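August
By Coralie Baxter

The slant-front desk has now been with us for 44 days, and I have spent a fair number of them looking for a stapler. It came to the Holtcombe reading room by way of Ngaio Nepia, whose aunt wrote letters at it for most of her life and, judging by what was left inside, mailed very few of them.

It is a handsome piece of dark brown wood. The slope suits an open book nicely and suits a coffee mug not at all, as two members have established independently.

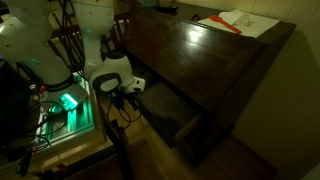 As for the drawers, please pull gently and straight. If one sticks, wait for me, or go and read something. Wax has helped a little. Swearing, tested over some 3 afternoons, has not.

Members may leave pens, stamps and paper in the desk for general use. They may not leave sandwiches, seed packets, or the 7 keys I found last week, none of which fit anything in the building. The keys are in a jar by the door. If you are locked out of your house in Undidport, come and see me.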